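Undano会议中心完成会议室翻新，3月起向各界开放预订

最后更新：3月
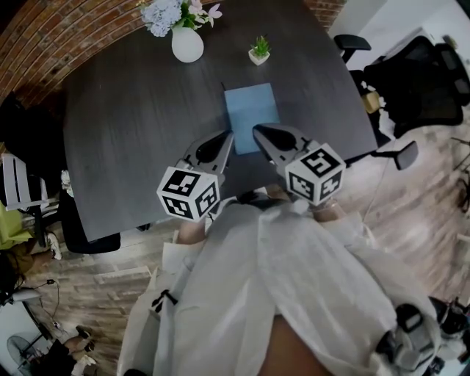 一、翻新概况

Undano会议中心今日宣布，中心主楼会议室翻新工程已全部完成，并通过内部验收。工程由Öberg设计事务所负责方案设计，Tiltix公司承担施工及家具配置，总投入资金3466万日元。翻新后的会议室使用面积为234平方米，由2间相邻的旧会议室合并而成。

本次翻新保留了原有的弧形红砖墙，墙面经清洗和勾缝处理后继续使用，其余墙面统一刷白。室内主要家具为一张深炭灰色木制大会议桌，桌边呈和缓弧线，木纹隐约可见，四周配有座椅。桌面陈设从简，以白色陶瓷花瓶插置淡蓝色绣球花及粉、白两色花材，另配白色方盆多肉植物一株。

Undano会议中心主任八木千惠表示：“砖墙是这座建筑最受来访者喜爱的部分，我们在立项之初即确定予以保留。新家具的色调均以砖墙为基准选定，希望与会者能够在安静、得体的环境中开展讨论。”

Öberg设计事务所项目负责人帕拉斯凯维·斯特法努表示，会议桌的弧形桌边与墙体走向相互呼应，与会者入座后视线更易交汇，适合中小规模的董事会议、评审会议及签约活动。

二、预订与使用须知

会议室每日上午9时至下午8时开放，单次使用时间不少于2小时。申请单位须至少提前6个工作日提交书面申请，并注明会议名称、参会人数及所需设备。中心可根据申请单位要求提供文件夹、桌签及茶水服务，花艺布置由中心统一安排，按季节更换。

为保护木质桌面，使用单位不得在桌面粘贴胶带或直接放置高温器皿。如需调整座椅位置，请于会议开始前与现场工作人员联系，会后由中心人员负责复位。

三、后续安排

中心二层接待区的翻新方案目前正在编制，仍由Öberg设计事务所承担设计。施工期间，主楼会议室照常对外开放，来访单位请由Idurport一侧入口进入。

联系方式：Undano会议中心宣传科　|　版权所有 © Undano会议中心　|　返回顶部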